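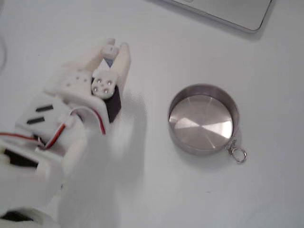
Do white tables really make a room feel bigger?

I was told they would. The man at Trondska told me, the leaflet told me, and my brother-in-law Rhys Hollis told me twice, once with a diagram on the back of an envelope. Put a white table in a small room, the thinking goes, and the light bounces around and the walls back off a little. I have now lived with a plain white tabletop since April and I'd like to report on the walls. They are where they were.

I don't hate the table. It's flat and it doesn't wobble, and the one before it (a brown Perkwood drop-leaf that dropped its leaf whenever it felt like it) did both of those things badly. But I bought this one on the strength of a lot of claims, and I have been keeping a grudging sort of tally.

Claim: it goes with everything

It does, in the way that a sheet of paper goes with everything. What they leave out is that anything on it becomes the only thing you look at. Dark things are the worst. On the old brown table a black pen could lie around for a week and I'd have to pat the surface to find it. On this one it looks like evidence. A red rubber band off the mail catches my eye from the hallway.

White things on it are a different problem. I've put a white envelope down and lost it. I have set a mug down on a white coaster that I had missed entirely, so that it tilted and went over. Rhys says this is a me problem.

Claim: it wipes clean in seconds

Any table wipes clean in seconds if you pick the right spill. Water, sure. Milk, sure, if you can see it. I had a go with a few of the things that get dropped on a table in a normal week and here is how they went in my house, with a damp cloth and no special effort:

Coffee, fresh: gone in one pass.
Coffee, left overnight: a faint ring that took some leaning.
Pencil: smears first, then comes off, and the cloth is ruined for anything else.
Turmeric: I would prefer not to discuss it.
Newspaper ink: gray haze exactly the shape of my forearm.

The leaflet suggests a spray called Pilleck, sold, by coincidence, at the same register. I bought a bottle. I used it on one half of the top for 2 weeks and plain dish soap on the other half, and then asked my neighbor which half looked better. She picked the soap half, then changed her mind, then asked why I had her in my house at dinnertime looking at a table. I'm calling that a draw, and dish soap was already under the sink.

Claim: you'll want to keep it tidy

This was the one I half believed. A clean white surface is supposed to shame you into clearing up after yourself. It worked for 14 days. After that the stuff came back, because stuff has to be someplace, and a table is where stuff is when you're using it. The table had no influence over me whatsoever. I don't know why I thought it would.

There's a whole corner of the internet that will tell you to photograph your table every night as a record of progress. I tried that also. What you get is a lot of pictures with a white background.

Claim: it won't show dust

I honestly laughed at this one in the store, so I can't say I was misled. They have it on the tag. It's partly true in that pale dust on a pale surface is hard to see from above, but get down level with it at four in the afternoon with the sun coming in sideways and you could write your name. Crumbs show. Hair shows a lot. My hair is dark and I'd had no idea how much of it was leaving.

What it cost, if anyone wants to know

It was $40 off the sticker because the box had been opened. Then another $28 for a set of Seol felt pads, a cutting mat and the Pilleck. I would skip the Pilleck. The felt pads I'd buy again, though two have already come unstuck and gone wherever they go.

Would I get a white one again? Probably, at that price. It's easy to work at in the evening, I'll admit that much, and with only the one lamp on I can see what I'm doing, which the Perkwood never allowed. If you have kids with markers, or a fondness for turmeric, look at something in gray. And if someone draws you a diagram about light and walls, measure your room before you hand over any money, then measure it again after. I did mine on Wednesday. Rhys has asked to see the tape measure.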